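7.4 Greifer schließt nicht oder greift ins Leere

Gilt für Butuvano mit Parallelgreifer, Steuerung Stirkanik, ab Auslieferung Februar. Stand dieses Abschnitts: Donnerstag, 17. Oktober. Bearbeitung: Nithin Chacko, Woltstead.

Typisches Fehlerbild: Der Arm fährt die Greifposition an, bleibt mit offenen Fingern über dem Werkstück stehen und meldet nach Ablauf der Wartezeit den Code 3341. Manchmal bleibt die Meldung aus und das Programm läuft weiter, als sei etwas gegriffen worden. Der zweite Fall ist der unangenehmere. Die Anzeige »Griff bestätigt« besagt lediglich, dass der Schließbefehl quittiert wurde. Ob sich zwischen den Fingern etwas befindet, weiß die Steuerung an dieser Stelle nicht, auch wenn die Oberfläche einen anderen Eindruck macht.

VORSICHT
Quetschgefahr. Ein wartender Arm ist kein abgeschalteter Arm. Nicht zwischen die Finger fassen und das Werkstück nicht von Hand zurechtrücken, solange die Antriebe freigegeben sind. Die Statusleuchte am Gelenk ersetzt keine Freischaltung, gleich welche Farbe sie zeigt.

VORSICHT
Bei Anlagen mit zwei Armen wirkt die Pausentaste am Bediengerät nur auf den angewählten Arm. Für Arbeiten am Greifer immer beide Arme stillsetzen.

Vorgehen

1. Programm anhalten, Not-Halt betätigen, Stillstand beider Arme abwarten.

2. Anlage am Hauptschalter ausschalten und gegen Wiedereinschalten sichern.

3. Greiferkabel vom Flansch bis zum Stecker verfolgen. Es darf in keiner Handgelenkstellung straff sitzen oder am Greifergehäuse scheuern. Mantel auf Knicke prüfen. Beschädigte Kabel austauschen, nicht umwickeln.

4. Stecker abziehen, Kontakte ansehen, Stecker wieder aufsetzen und verriegeln. Ein Stecker, der »eigentlich fest« wirkt, ist in unserer Werkstatt die häufigste Ursache für Code 3341.

5. Griffbeläge beider Finger auf Fett, Krümel und Abrieb prüfen. Mit einem trockenen Tuch reinigen. Lösungsmittel greifen die Beläge an.

6. Außerhalb des Schutzbereichs einschalten und den Greifer im Einrichtbetrieb ohne Werkstück öffnen und schließen, 26 Mal hintereinander. Bleibt er auch nur einmal stehen, weiter mit Schritt 9.

7. Tischhöhe neu einmessen. Wurde ein Tuch oder eine Unterlage aufgelegt, gilt die alte Messung nicht mehr. Der tiefste Punkt der Fingerspitze ist maßgeblich, nicht die Flanschmitte.

8. Griff mit einem einzelnen Werkstück wiederholen, danach mit zwei eng nebeneinander liegenden. Bei weicher oder unregelmäßiger Ware wie Gebäck wählt die Objekterkennung Lobo gelegentlich einen Punkt in der Lücke zwischen zwei Stücken. Laut Versionshinweis ist das seit Fassung 39 behoben. Wir konnten das nicht bestätigen und raten, die Stücke weiter auseinander zu legen.

9. Fehlerprotokoll sichern, bevor irgendetwas zurückgesetzt wird. Ein Neustart löscht die Einträge des laufenden Tages.

Hinweis: Code 3624 hat mit dem Greifer nichts zu tun, erscheint aber oft gleichzeitig — er meldet eine abgelaufene Kalibrierung. Erst den Greifer prüfen, dann kalibrieren.

Hinweis: Die Schließkraft zu erhöhen, bis es »wieder geht«, beseitigt keine der genannten Ursachen.
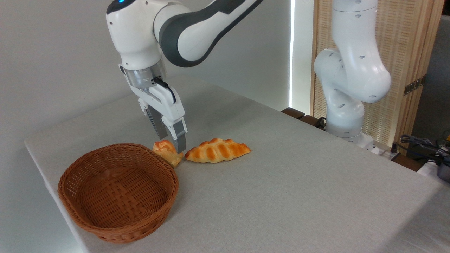

Darf die Anlage nach Code 3341 ohne Prüfung einfach neu gestartet werden?

Ein Neustart ist erst nach den Schritten 1 bis 9 zulässig, auch wenn die Meldung von selbst verschwunden ist.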